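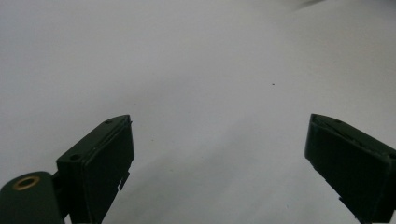
How deep should the blade be set when a desktop cutter is used on heavy cardstock? Deep enough to part the sheet in a single pass while leaving only a faint line on the carrier mat, a condition met at depth setting 6 for the 300 gsm stock tested in this section.

4.2 Blade depth and cut quality

The trial series was run at the Hosteo workshop in July. Sheets of Ruangrit cardstock were cut on a Detine desktop cutter using the same design file throughout, a set of small letters with closed curves and sharp inside corners. The file was loaded from the machine's own memory, so that differences between computers and software versions would not affect the results. Blade depth was raised by one setting at a time, and a new blade was fitted after every 12 sheets.

At low settings the letters remained attached at the corners and had to be freed by hand. At high settings the blade dragged, and fibers lifted along the inside curves. A total of 51 sheets was judged acceptable under the grading scale given in Section 3. Most of the rejected sheets failed at the corners, as Mustonen had noted in earlier work on vinyl.

Mat condition had a larger effect than expected. On a worn Urnau mat, the sheet shifted during long cuts and the end point of a curve no longer met its start. Cleaning the mat restored part of its grip. Cutting speed was held constant and is treated separately in Section 4.3.

Figure 3. White surface between two gripper fingers.

This site uses cookies to remember your reading preferences. Accept | Manage settings

Correspondence: Oskari Mustonen, Hosteo | Copyright Hosteo. All rights reserved. | Back to top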